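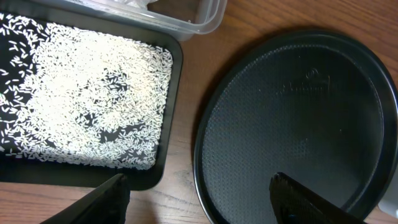 Uncooked rice in a black tray

Does the Evstead shelter take dry food drop offs? City cut the meal money in January and I heard theres a waitlist of 171 now. Have rice, can bag it.

joly_r
Yes, side door on Lakton St. Sealed bags only - they turned mine away once.

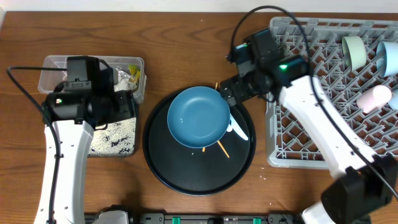 Tub, round tray and dish rack on the table

erkura12
call first. They've 12 beds closed and hours keep changing. Also email your council rep, mine never wrote back

tmk
bump, same question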